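# Giving Old Tennis Balls a Second Life Around the House

We play a lot of tennis in this family (badly, but with great joy), and by the end of every summer there's a bag of tired balls in the hall closet that won't bounce properly anymore. I used to throw them out, and then one May I started finding uses for them, and now I get a little excited when one goes flat!

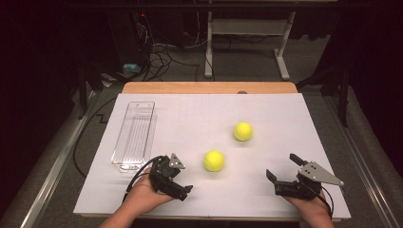
## Start with a wash

Old balls pick up court dust and dog hair, so give them a bath before they go anywhere near your furniture. Fill the sink with warm water and a small squirt of dish soap, drop the balls in and let them soak for 30 minutes. Rub each one with your thumbs, rinse it, and squeeze it in an old towel. Then leave them somewhere airy overnight. They hold more water than you'd think, and a damp ball under a chair leg will leave a ring on the floor (ask me about our dining room).

## Chair leg covers

You'll need one ball per leg, a sharp utility knife and something to hold the ball steady. I set mine in a small vise with a rag around it, and I really do beg you not to hold it in your hand while you cut.

1. Close the vise just enough that the ball can't roll.
2. Make one straight cut a little shorter than the width of the chair leg.
3. Turn the ball a quarter of the way and make a second cut across the first, so you have an X.
4. Take the ball out and squeeze the sides until the X opens up.
5. Push the leg in with a slow twist until it touches the bottom.

If it's too tight, lengthen the cuts a tiny bit at a time. I got greedy with my first one and it fell off whenever anybody stood up.

## Fluffier comforters

Toss three or four clean balls in the dryer with a down comforter or a puffy jacket, on low heat. Stop every 20 minutes to shake everything out and turn it over. It makes a dreadful thumping racket, so I shut the laundry room door and go water the tomatoes. Bright new balls can shed a bit of color, so keep to well-washed ones if your bedding is white.

## Scuff marks

Cut a small X in one more ball and push it onto the end of a broom handle. Rub it over black shoe marks on a hard floor, dry, with medium pressure. Most of ours came right up. The one by the back door took three tries and a little baking soda, and there's still a shadow if you get down and look for it.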